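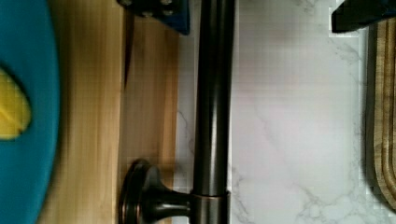
Teal surface and wooden board, kitchen counter, Bainbridge.

Orneck kitchen fit-out, Bainbridge
Progress report to Momow, 2018-01-21

1. Work in this period
The sink run has been given its dark bronze tap, with the lever handle set to the left of the pipe. The finish was chosen from the Breltex range in April and has not been changed. White marble-patterned surfacing with grey veining was approved at the same stage, and the joint between it and the timber has been sealed with clear silicone. Sealant was left overnight before the counter went back into use.

2. Layout of the back counter
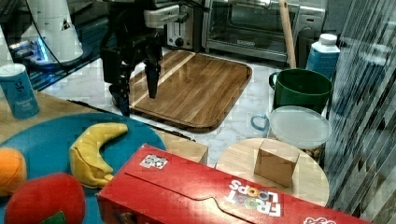 The small appliances stay on the back counter, with the toaster oven and toaster next to each other. The cutting board is kept in front of them. Food containers and mugs go to the right. Dry goods and play food are sorted on the light wooden table and will move to the low shelves when these are fitted. Users asked for the kettle point to be moved nearer the sink; this is outside the agreed scope and has been costed separately.

3. Spending
To date 70 per cent of the grant has been committed and about 51 per cent paid out. The difference is mainly the shelving order. Two invoices from Breltex are awaiting approval.

4. Matters outstanding

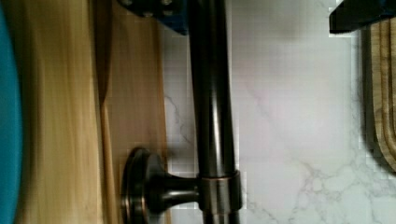
The isolating valve under the sink is stiff and will be replaced at no charge. Oil treatment of the timber is to be repeated once the shelves are in. Cleaning notes for the bronze finish have been requested from the supplier: mild soap only until they arrive.

The next report will cover the shelving and the final account.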